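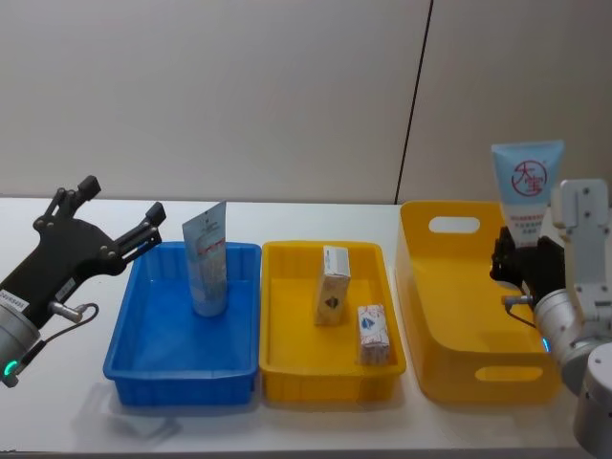 Danica Kadlec wanted to know whether I'd ever get around to the Kobori, seeing as I'd promised it back when I wrote up my old label maker, and whether it's worth the money if all you do is label freezer stuff and the kids' school things. Fair question, Danica! The short answer is yes to the freezer, maybe to the school things, and the long answer is the rest of this page, so get a coffee.

I bought mine with my own money in March, from Grostdale, and it has lived in the kitchen drawer next to the tape and the dead batteries ever since. Before that I had a Bimix for years. The Bimix was the kind with a little dial you turn to pick each letter, and by the time I'd spelled out "chicken stock" I'd usually decided I could recognize chicken stock by sight. (I could not. We once had gravy on pancakes.)

So the Kobori has a real keyboard. Small, but real, with the letters in the order you expect. My thumbs are not dainty and I still hit the right key most of the time, though the space bar is stubby and sits right over the key that changes the font, so every tenth label or so comes out in this loopy wedding script. My daughter loves that. Her ruler, her lunchbox and her recorder all look like they're getting married.

Setup

Takes six batteries, none in the box, which annoyed me. There's a socket on the side for a power adapter too, also not in the box. The tape cartridge drops in under a lid in the back and you push till it clicks. Push harder than you think. I didn't, the first time, and the tape bunched up inside and I had to pick it out with tweezers while my dinner got cold.

You get a starter cartridge and it's short. I went through it in one evening of labeling spice jars, so order a full one at the same time. I pay less if I buy three together, and I've gone through more of them than I like to admit.

Printing

The print itself is crisp and dark. Five sizes, and I use two. The biggest one is great on storage bins in the basement, where the light's bad, and the second smallest fits nicely on the edge of a folder. The tiniest size I can't read without my glasses and with my glasses I don't enjoy it.

It saves 22 labels in memory, and that's the feature I'd miss most if I went back. I keep our last name in there, the phone number, "soup," "use first," and one that says "NOT YOURS" for my yogurt. You scroll through them with the arrow keys. It would be nice if you could put them in your own order, but they just stack up with the newest on top, and when it's full it wipes the oldest without asking. Goodbye, "winter gloves."

Now the thing I complain about to anyone who'll listen: the margins. Every label comes out with about a thumb's width of blank tape on each end. There's a setting called Narrow that trims it down some, but it's buried three menus deep and it forgets the setting when the batteries are changed. Over a whole cartridge that's a lot of tape in the trash. The old Bimix did it too, only less. If you chain a bunch of short labels together and cut them apart with scissors you save plenty -- I do the whole spice rack that way, in one long strip.

Does it stick?

I did a fairly unscientific test. Same label, "TEST," on the outside of a glass jar, on a plastic freezer tub, on a cardboard box, on a metal water bottle and on a fabric pencil case.

The jar has been through the dishwasher more times than anything else we own and the label's still on, a bit gray at one corner. The freezer tub is fine as long as you stick it on before the tub goes in. Put it on a tub that's already frosty and it'll be lying at the bottom of the freezer next morning with the peas. The cardboard box, no trouble. The water bottle held on top but started to lift where your hand goes. The pencil case lasted until lunch.

For fabric there's a separate iron-on cartridge. I tried one. It costs nearly double, you have to print in mirror mode (you will forget to print in mirror mode), and after a few washes the letters had little cracks in them. For coats and gym clothes I've gone back to a laundry pen, and that's my "maybe" on the school things, Danica. Hard plastic and metal, sure. Anything that gets washed in a machine with jeans, save your tape.

Peeling the backing

Some people will tell you this is where they give up on label makers. The Kobori tape has a split down the middle of the backing, so you bend it a little and the two halves pop apart. Works great when your hands are warm. In the garage in January, forget it, I was picking at it with a butter knife. My neighbor Kvido Vrabec swears by rubbing the corner on his sleeve first. I tried it and got a sleeve with sticky stuff on it.

Noise, battery, the small stuff

It whirs. You can't use it next to a sleeping baby, but it won't bother anybody watching TV. I've changed the batteries twice, and I print a lot, so I call that good. The low battery warning comes on late, though, and if it quits halfway through a label you lose that piece of tape and whatever you'd typed.

The cutter is a lever on the side that you squeeze. It's gotten stiffer. Grostdale sent me a replacement lever when I wrote in, no charge and no fuss, and it took me five minutes with a small screwdriver. They also sent a sheet of stickers with frogs on them, for some reason. Good frogs.

The screen shows one line, and it isn't lit. Two-line labels are possible, but you're typing the second line blind until you hit preview, and preview scrolls past so slowly that I just print it and hope.

What about the fancy one?

I borrowed a Plillarau for a weekend from Žofie Lukáč, and it's the type that runs off your phone. No keyboard at all. You get pictures, borders, every font there is, and the labels do look gorgeous. But I had to charge it, and update it, and make an account with a password, and then my phone wouldn't find it because it was still talking to Žofie's phone upstairs at her place, or thought it was. By then I could have labeled the pantry with a crayon. If you're making favors for a party, borrow one. For "soup," no.

Would I buy it again?

Yep. Four stars out of five. I'd take half a star back off for the margins if half stars were a thing here, and I'd give it back for the keyboard. If you only label a handful of things a year, get masking tape and a marker and spend the difference on better freezer tubs. If you've got a basement full of bins that all look alike from the outside, and a family that opens every one of them looking for the extension cord, you'll get your money's worth the first month.

I still owe you all the write-up on the freezer tubs. Danica, the lids crack. That's most of the review right there. The square ones are a little better than the round ones, and they stack without sliding, but I wouldn't buy the tall size again for anything except bread crumbs.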